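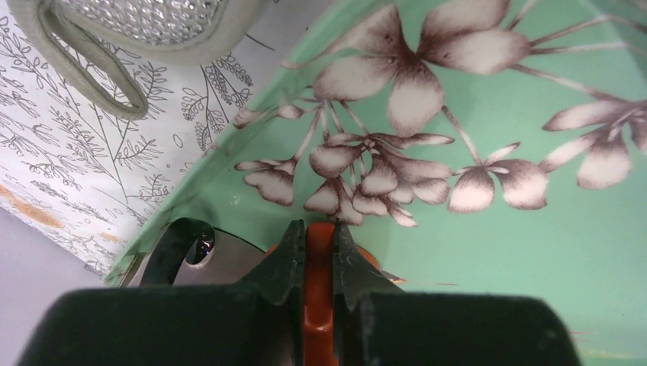
Trays, part two: cleaning, storage and what goes where

Nov 14, 2021

The first part of this dealt with the trays I got rid of. This one deals with the trays I kept and how they are now stored. The subject is narrow, so readers who came for the shelving posts may want to wait for the next one.

The kitchen in the flat dates from 1931 and the cupboards were plainly built for plates of that period. The usable depth inside is less than a modern dinner plate needs, and anything with a raised rim has to go in on its edge or not at all. For years the trays went in flat, in a pile on top of the baking tins, which meant lifting the whole pile to get at a tin. It also meant that the rim of each tray stood on the printed face of the one beneath.

Printed faces are the weak point. The floral ones, with big white blossoms on a pale green ground, show wear badly, as the darker lines at the petal tips are thin and any scratch across them reads as a break in the drawing. A plain tray can take the same scratch and you would need to tilt it to the light to find it. I now treat printed trays and plain trays as two separate classes of object.

Cleaning

Printed trays are washed by hand in warm water with a small amount of washing-up liquid, using a soft cloth. No scouring pad and no cream cleaner. The join between the flat and the rim holds crumbs and sugar, and a cloth wrapped over a fingertip gets into it well enough. A cotton bud is better for the corners. I tried a soft toothbrush in March and found it left fine marks on a gloss surface, visible only at an angle, but there all the same.

Tea stains come off with bicarbonate of soda made into a thin paste, left for a few minutes and rinsed. I would test this on the underside first. One of my older trays lost some of its shine where the paste had been, and it has not come back.

Dry with a tea towel straight away. Left to drain, a glossy tray keeps a line of water along the lower rim, and in a hard water area that line becomes a white deposit. Ours is a hard water area.

The rack

I looked at two ready-made racks. The Skundis is a wire frame with fixed slots, and its slots were too narrow for a rim of any height. The Kastine has movable dividers, which is the feature you want, but it is deeper than the cupboard by 21 mm and the door will not close on it. I sent it back.

What I have now is a softwood base with dowels, made from offcuts. The dowels stand in pairs and the gap between pairs is set by the tallest rim plus 3 mm. The first version had the dowels glued. The second has them as a push fit, so that they can be moved - glue was a mistake, given that the set of trays changes. Each dowel has a sleeve of self-adhesive felt where a tray touches it. The felt will need replacing in time, as it picks up grease from the air like everything else in that cupboard.

Weight is not a concern. The base moved forwards slightly when a tray was pulled out quickly, and a strip of rubber matting underneath has dealt with that.

Order in the rack

Most used to the right, nearest the hinge-free side of the door. Printed trays face the same way, so that a printed face is always towards the smooth back of its neighbour. Large round ones do not fit and live on top of the fridge on a folded cloth.

Kwan-ho Wei wrote in after part one to ask whether sheets of kitchen paper between stacked trays would do the same job as a rack. They would protect the surface. They would not help with access, and in my experience the paper is used once, put down on the worktop and not put back. Felt discs of the kind sold for packing plates are better if you have to stack. A pack of 100 is far more than one kitchen needs, but they were not offered in anything smaller.

Still to do: the cutlery drawer, where the Tornent insert has never sat level, and a drip mat for the shelf below the rack. Measurements for both will go up when I have them.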